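Shelf and Reading Corner Care: Frequently Asked Questions

Rurnby Student Residence, Study Resources Office
Last revised 28/01/2018

The following answers apply to all bookcases and cabinets in shared study rooms and in residents' bedrooms. Residents are asked to read them before the January room check.

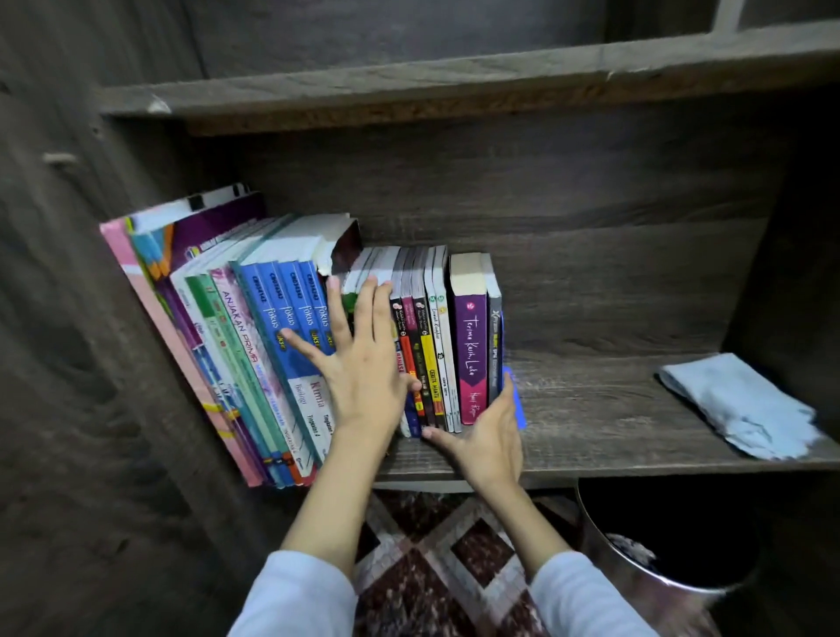
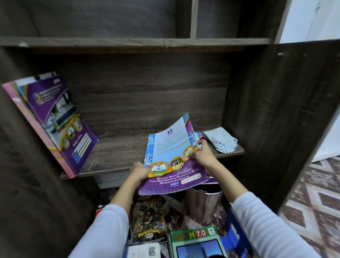

Straightening books and booklets on a cabinet shelf, with a light blue cloth kept on the shelf.

Who is responsible for keeping the shelves in order?

Each resident is responsible for the shelf assigned to him or her. Shelves in shared study rooms are looked after by the residents of that floor, according to the list posted by the door. Questions about the list should be addressed to Despina Stojanovska in the Study Resources Office.

How often should a shelf be dusted and straightened?

Bedroom shelves should be done every two weeks. Shared shelves are done weekly during the term and once more before the residence closes for a break.

What is the correct order of work?

Take the books off one shelf at a time and place them on a desk or bed. Wipe the board from back to front with a dry or slightly damp cloth. Allow the board to dry fully, then return the books. Clearing the whole cabinet at once is discouraged in shared rooms, where other residents may need the desk.

May spray cleaners be used?

No. Spray cleaners, furniture oil and bleach are not permitted on any shelf. Particleboard swells when liquid reaches an exposed core, and the swelling cannot be reversed. A cloth wrung out in plain water is sufficient.

How should textbooks be arranged?

Group textbooks by subject, then by grade level, with spines facing out. Revision guides from the same series may be kept together if the resident prefers. Storybooks, novels and other leisure reading should have their own section so that they are not carried to class by mistake.

Thin paperbacks keep falling over. What can be done?

Thin paperbacks should be placed between thicker books, in groups small enough to be held in one hand. When straightening a row, support the end of it with one hand and press the books gently toward that hand. Do not pull a book by the top of its spine. Residents who need a bookend may borrow one of the metal Dimeo bookends from the office. Each resident may borrow two.

Where should school notebooks and booklets go?

Notebooks in current use may stand with the textbooks for the same subject. Soft booklets bend if they lean for long periods and should either stand upright between firmer books or lie flat in a low stack. Check for loose sheets between the pages before putting them away. Completed notebooks should be stored in the drawer or taken home.

How much space should be left on a shelf?

Leave enough room at one end for a hand to reach in. A shelf that is packed tight makes it difficult to remove a book without damaging the cover. The single shelves in the Drustach wing should not carry more than 22 pounds each.

May a cleaning cloth be kept on the shelf?

Yes, if it is clean, dry and folded. A damp cloth must be hung on the rail in the laundry room and must not touch the books. Replacement cloths are issued by Kai Dreßler on request.

The edge of my shelf is chipped. Should I report it?

Small chips in the front edge should be entered on the room condition form but do not require repair. Report the shelf to the office the same day if the board sags, if a shelf pin is missing, or if the edging has lifted and could catch on clothing. Residents should not attempt repairs with glue or tape. Charges are not made for wear recorded on the form at move-in.

What happens to books left behind?

Books found after move-out are labeled with the room number and held for 28 days. Unclaimed titles in good condition are offered to the Michailidis Reading Room. Books with a name written inside are held until the office has written to the owner.

May I store items other than books?

Pencil cases, calculators and small boxes are permitted. Food, drinks, plants and candles are not. Upper compartments may be left empty or used for files, and heavy items should be kept on the lower shelves.

How can I contact the office?

The Study Resources Office is open on weekdays from 9 a.m. and is located on the ground floor beside the mail room. Requests concerning bookends and shelf pins may be left in the box outside the door. Matters concerning the room condition form should be directed to Berenice Rosales.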